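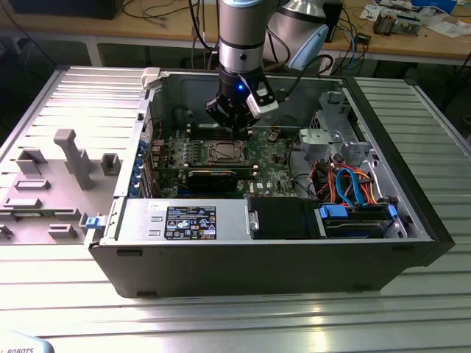
Gripper down in the Dell, memory end of the board.

Second week on the Trukby bench and I still don't believe the number. Fu's plan says 1,000 demonstrations of the memory job and the arm will have it. Last month the plan said 2,000, and before that it was a different gripper. I asked what had changed and got a link to a slide deck.

Did the morning by hand, arm gone slack, me steering the wrist down into the case like walking a stubborn dog. It's heavier than it looks and it drifts when you let go. You want to come straight down over the slots, but the drive cables are on one side and the power supply is on the other, and my elbow wants to be where the drive cage is. Every one of my approaches has a little hook at the end of it. I suppose the arm will learn the hook.

Said so to Chih-ming Wei at lunch. He said variety is good for the model. I said variety is when you do it differently on purpose. He ate his noodles.

Afternoon on the remote rig, the Plerow handset, which I like less. There's a lag, small, but your hand knows. Going for a stick of memory you can't feel the latch at all, so you go by the picture on the screen and the picture is flat. Three times I thought I was over the slot and was over the one beside it. Those runs got tagged "recovery" and kept. I'd have binned them, and I wrote that in the notes column where I doubt it'll be read.

Must ask about the side panel. We leave it lying on the table to the left, same spot every run, and I'd bet my lunch the thing is learning where the panel is as much as anything. Shift it a hand's width and see what happens. Cikach wants that left for the next phase. The next phase was supposed to be October.

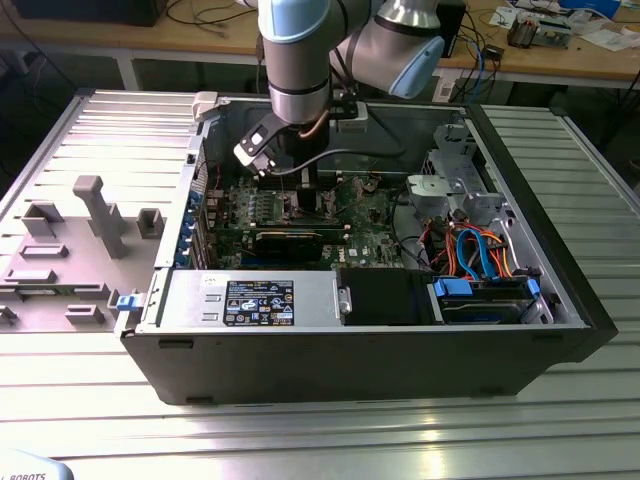
Trukby bench, 6/12/23

Back on it. Asked for 10 clean runs in a row before anything else goes in the set, and was told I could have 3. Took the 3.

Different grip today: hand on the upper link and not the wrist, and it comes in slower but with less hook. Could be the grip, could be that I slept. Wrote down both.

Chih-ming wants to show the visitors a playback. A playback is the arm copying my morning back at me on a computer that hasn't moved, and I'd like somebody to say that out loud before they clap. He thinks I'm being a grump. Maybe. I'll change my mind when it does a case I haven't had my hands in.

Wrist sore. Handset needs charging. Ask Fu again re the labels.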